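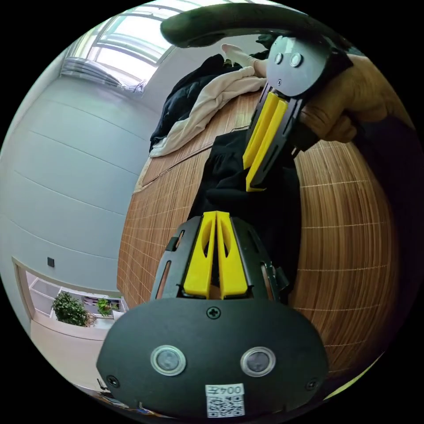
I've had the Skulia hand grinder on my kitchen counter since November, and I am still a little giddy about it. My old one was a hand-me-down that turned every bag of beans into a mix of boulders and dust (I drank it anyway, for years). The Skulia gives me an even grind from the first turn, and I can taste it in the cup.

The burrs are steel and the body has enough heft that it stays put between my knees, which is how I grind at six in the morning when my arms aren't awake yet. A full load for two mugs takes about 300 turns on a medium setting. That sounds like a lot! It goes by quicker than the kettle, and it's quiet enough that the baby sleeps through it.

Adjustment is a stepped dial under the catch cup. Each click is firm, and I've never had it slip. I go finer for the moka pot on weekdays and open it up for French press on Friday, when there's time to sit down. My neighbor Wissam Hijazi brought over his Ritix so we could try them side by side with the same dark roast. His is faster, no question, but mine made the sweeter pot, and he asked for a refill.

Gripes? The lid is a friction fit and pops off if you grab it wrong. I've swept beans off the floor more than once. The crank knob is also on the small side, and anybody with big hands will want to wrap it with tape. And the brush that comes in the box sheds, so use an old toothbrush.

Cleaning is easy otherwise. The whole thing comes apart without tools, and goes back together only one way, which I appreciate before breakfast. I bought mine at Seststead on a whim and would buy it again tomorrow. Next up is a bag of their light roast, which I hear is tough on hand grinders, so I'll add a note once I've gotten through it.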